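Shared Account Data Pilot, Wirnholm branch area
Progress report to the grants office, second reporting period
Prepared by Aoife Sheehan, project lead
Fri 28 October

You asked for a frank account of whether customers are getting anything out of being able to move their transaction history between lenders, and whether the second half of the money should be released. My view is that it should be, with one condition, which I come to further down. I am less cheerful than I was in April.

Sign-ups

We set out to recruit 500 households and have 455. The shortfall doesn't worry me. What does is how many of those people gave consent on the day, in the branch, with a member of staff beside them, and have done nothing since. Of the 455, only 104 have opened the budgeting page a second time. Roy Ackroyd's team at Drulemora would like this described as "early engagement". I would describe it as people being polite to a cashier.

The 104 are a mixed group and we should be careful about drawing much from them. They are younger than the rest and more of them rent. Several told us they were applying for a loan anyway and would have sent paper statements if we hadn't been there. It is hard to claim credit for those.

Connections to lenders

Three lenders were meant to be connected by now. Two are. Avville went live over the summer and has been steady, apart from a bad week when every consent older than 90 days dropped off and had to be renewed by hand. Min followed later and works for current accounts only. Savings accounts show up with a balance but no history, so any affordability check that leans on savings still ends in somebody asking for a PDF.

The third connection is the one Drulemora was building itself, and it has slipped again. Emil Berchtold was told it needed another 12 weeks. He was told the same thing last time. I have asked for a written list of what is left to do and have received a slide with arrows on it.
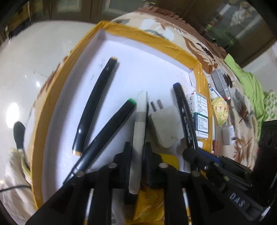

I don't want to be unfair to the supplier, who inherited a mess. Their old consent records were kept in two places and disagreed with each other, and putting that right was proper work that had to come first. But the contract pays by milestone, and we have twice been invited to treat a milestone as met when it was "substantially" met. We declined both times and will go on declining.

Does it help people borrow more cheaply?

This was the main promise in the application, so it deserves a plain answer: we can't show it yet. Severin Marti compared offers made to customers who shared their data with offers made to similar customers who didn't. Decisions came back faster for the first group, usually the same day. The rates were no different that we could measure. A few people were refused sooner than they would otherwise have been, and I suppose there is some value in that, though I doubt it was what they hoped for.

The lenders say better pricing will follow once they trust the data. They may be right. They also have no particular reason to hurry, and nothing in our agreement with them asks them to.

Complaints and withdrawals

There have been 20 withdrawals of consent. Most gave no reason. Of those who did, the usual one was that they hadn't understood how much a lender would be able to see — two years of card payments, down to the name of the shop. The consent screen does say this, in the fourth paragraph. Fikri Nugroho has rewritten it so that it comes first, and the new version is with the lenders' lawyers. One lender has objected that it will put people off. If a clear sentence puts people off then they ought to be put off, and I have told them so.

No data has gone to the wrong party as far as our logs show. I'd add that the logs are supplied by the same firm that runs the system, and I would like an outside check before the final report.

Spending

We are under budget, mostly because the third connection hasn't been paid for. Staff time in the branches is over, and will stay over while consents have to be renewed by hand. Please don't read the underspend as thrift.

What we are asking for

Release the second half, but hold back the part set aside for the third connection until it has run with real customers for a full month. Allow us to move a small amount from publicity to the outside check on the logs. And let us drop the sign-up target in favour of counting people who come back, even though it will make the next report look worse than this one.

Severin's comparison tables and the draft consent wording are attached separately.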